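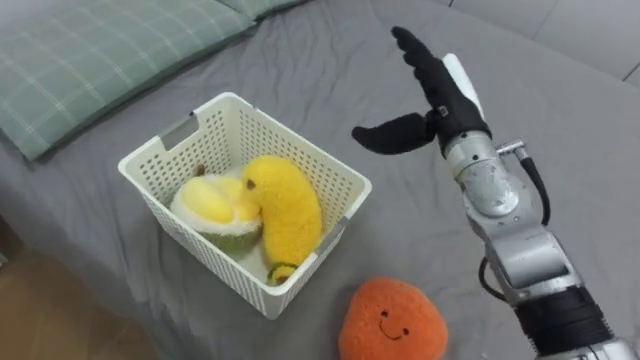 A perforated plastic basket on a gray sheet, with plush toys inside.

The bed is the sorting table in most small apartments, and the basket is the tool that decides how long the sorting takes. Segundo Guzmán, who manages the fixtures workshop at Pumphrey in Vullovthorpe, has spent much of the past year on the second item.

His starting point was wall construction. A solid-walled tub hides its contents from the side and holds dust in the corners. A grid of small square openings lets air through and reduces weight, but each opening removes material from the wall. Below a certain rib width, the long sides bow when the basket is lifted full.

Soft toys are an awkward load. They weigh little and take up a great deal of room, so a basket is full by volume long before it is full by weight. A durian plush, with its fuzzy rind and spiky-textured base, will not nest against anything flat. Guzmán advises placing the bulkiest piece first, against a short wall, and leaving the rim clear. Compressing the filling to gain space shortens the life of the toy.

Handles come next. Pumphrey cycles its own handle inserts up to 3000 times before approving a mold - the test rig is a motor, a crank and a sandbag. An early insert, coded Pleto, split at 409 cycles. Its replacement, Pradlow, was stopped at 1039 with no visible wear, and the full run was booked for August.

The surface underneath also matters. On a mattress, a basket tilts toward the heavier side, and a creased sheet adds to the drag when it is slid. Guzmán lifts it, using 2 hands, and sets it down near the middle of the bed. Sorted items go back in before the sheet is changed.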